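Starting a small delivery business as a newcomer, partner or solo?
Posted in: Work & Small Business > New in town

Mayu Koyama
Hi all, long-time reader, first time asking. I moved here two years ago and I've been driving for other people pretty much since I got my license switched over. First it was airport runs, then parcels, and now I do furniture drop-offs for a store over in Nuvindale. I like the work. I like being out early, I like the customers (mostly!), and I'm good at getting a sofa up a narrow stairwell without taking the paint off.

What I'd really like is my own van and my own name on the side of it. A friend from my language class wants to go in with me. He has some savings, I have the driving record and the contacts, and between us we could buy something used and start with local moves and small store deliveries. We already have one shop that says it would give us regular work.

My worry is the paperwork side. I read English fine now but official letters still make me sweat. I also don't know if we should set up as partners from the first day or if I should start alone and bring him in later. My sister says never go into business with a friend. My friend says my sister has never met him, which is true. Has anyone here done this, as a person who came from somewhere else and didn't have family around to ask? What did you do first, and what would you do in a different order?

Wouters
Hi Mayu, I did something very close to this, so I'll tell you how it went for me and you can take what you like from it. I came over with a decent trade and bad English, and I worked in a warehouse for four years before I bought my first truck. It was an ugly truck. The heater had two settings, off and Sahara. But it was paid for, and that mattered more to me than how it looked, because I slept fine in the slow months.

I went in with a partner too, a man I knew from the loading dock. We got along great and we still nearly fell out in the first winter, all over small stuff — who pays for the tires, who takes the early run, whether his cousin's move was a favor or a job. We finally sat down and wrote everything out, in both our languages, and then had a lawyer turn it into something proper. I wish we'd done that before we bought the truck. It cost us one afternoon and a bill I've long forgotten the size of.

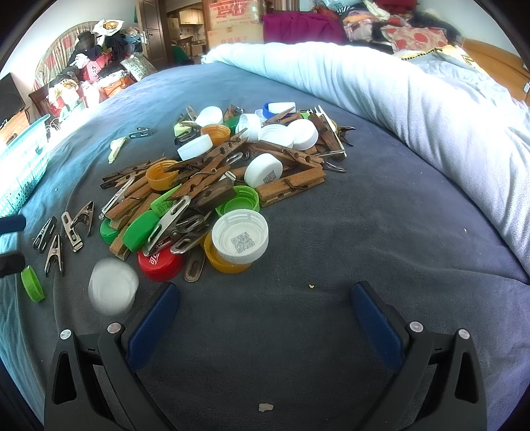
Should you tell your boss at the furniture store before you start?

I would, once your own registration and insurance are in place. I told mine over coffee and he ended up sending me the jobs that were too small for his own trucks. Read your contract first, though, in case there's a line in it about working for yourself on the side, and if you're not sure what a line means, ask someone before you sign or say anything.

On the official letters: keep every one of them, and open them the day they come. I had a drawer of shame for a while and I don't recommend it. Most towns have some kind of free small business help desk, often through the library or the city, and the lady at ours went through my forms with me line by line. She also caught that I'd put myself down for the wrong kind of license, so that visit paid for itself. Go in the morning, the line is shorter.

Insurance was the other surprise. Regular car insurance usually won't cover you when you're carrying other people's things for money, and cover for the goods themselves is often separate again. Get quotes before you pick the van, as the van changes the price. I skipped a very nice one for that reason and I still think about it a little.

I have nine people driving for me now and four of them came over the same way I did. So it can be done, and it can be done from a pretty modest start. Write back and tell us how it's going!

Flanimier
Start alone. Friends and money don't mix, your sister is right. Also buy diesel.

Sirutico
I'd go a little softer than the post above. I started alone and it was lonely, and when I had the flu I simply didn't earn. Having a second driver is worth a lot. Maybe he could work for you by the job for the first few months while you both see how you like it? Then talk about shares in the business after that. Ask at the help desk how to pay him correctly, because the rules on who counts as an employee are picky and vary from place to place.

One more thing on the shop that promised you regular work. Get it in writing, even if it's only an email with the days and the rate. I turned down other jobs for a "promise" once and then the manager changed and that was that. I don't think he meant any harm — the new manager just had her own guy.

Mayu Koyama
Thank you so much, all of you! I showed the part about the cousin's move to my friend and he went quiet and then admitted he has three cousins moving this summer. So we're writing things down this week. I'm going to call the help desk in the morning and I'll ask about paying him by the job too. Wouters, what did you end up doing about the tires?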